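# Play kitchen questions, answered

Updated 1/12/23

I get the same handful of emails about pretend food and little pans, so I've put my answers in one place. I'm a parent with a very full shelf — take it all as opinion!

**Do I need a whole kitchen set?**

Nope. We did fine for ages with a tabletop, a basket and a bit of food. I bought the big Fasance kitchen in September and the kids still drag everything over to the table (of course they do).

**What should the food live in?**

Something low and open, so small hands can see what's in there. I like wicker with sloping sides, and a potato and a carrot are plenty to start a soup.

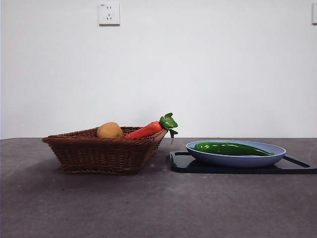 I also tried a lidded tub from Pruvix, and it mostly stayed shut. If your basket gets dusty, a dry paintbrush gets between the strands.

**Real vegetables or toy ones?**

Both, if you like. Real potatoes go back to the pantry after lunch — I forgot one once and won't be doing that again.

**What size pan works?**

One that holds a couple of vegetables and still has room for stirring. I paid 35 dollars for two at Wellalell, and round ones get picked first at our house. 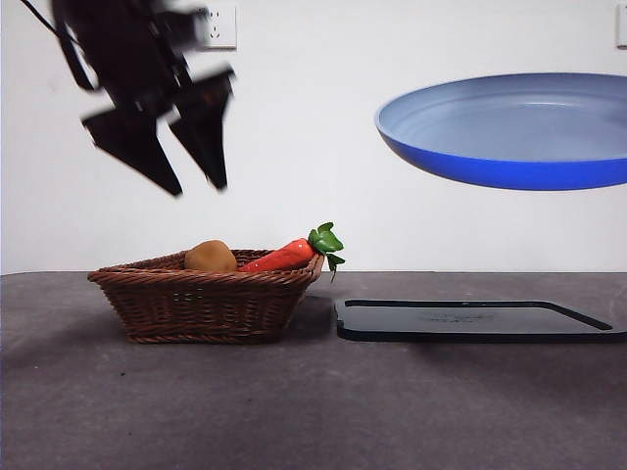 *The round blue frying pan, pale on the inside.*

**How do you clean it all?**

Warm soapy water for the toys, then a towel. Keep the wicker out of the sink.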